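Jun 17, 2018

Harnelach club notebook, laundry task

Long one today, so I'm writing this up before I forget which change did what. We have until the Grollitstead meet to get folding into decent shape and I'd say we're halfway, maybe a little better on a good day.

Where we stand

The episode count is 3,354 as of tonight. I threw out 233 of the older ones this morning, all from February, when the finger spacing was still set wrong and the jaws closed crooked. I'd been putting that off for ages (it hurts to delete work!) but the training run on the cleaned set looks smoother already. The loss curve used to have a nasty bump around the middle and now it just slopes down like it should.

Sutherland is the new name for the training branch, by the way. The old one is still there, please don't push to it. I did that twice this week and had to untangle it both times.

Finger pads

Swapped the bare tips for the soft pads and wow, what a difference on knits. With bare tips a sweater would slide out as soon as you tried to lift a corner. The pads grab and stay grabbed. The downside is that they also pick up the layer underneath if you press too hard, so now I come in shallow, close, wait a beat and then lift. Whoever does the next session, try it that way first and see if you agree.

The Prosico bolts need checking before every session. I found one a half turn loose after lunch and I have no idea how long it had been like that. Snug, not gorilla tight – the linkage binds if you overdo it.

Sweaters and other thick stuff

T-shirts are fine, I'm bored of T-shirts. Thick things are where it gets fun. Ribbed cuffs want to bunch up near the pads, and once they do the whole long fold goes lumpy. Pinching farther in from the cuff seems to help, but I only tried it on a few folds so don't quote me. The lilac one on the striped sheet is a good case of what I mean, with the ribbing all gathered up by the fingers and the body spreading off to the side.

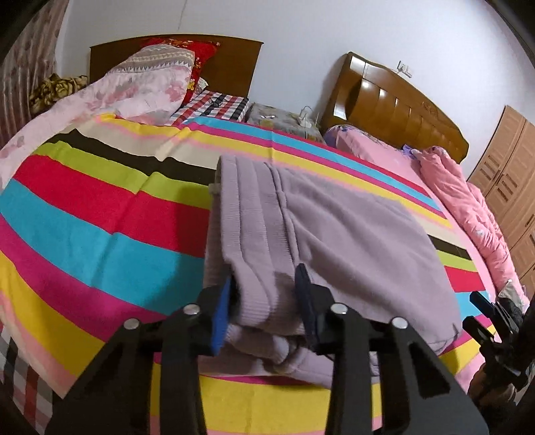

To do before next time

Get another 600 episodes, mostly knits and towels. Re-run the camera calibration. Print spare pads, both sizes. Ask about the late bus from Grollitstead.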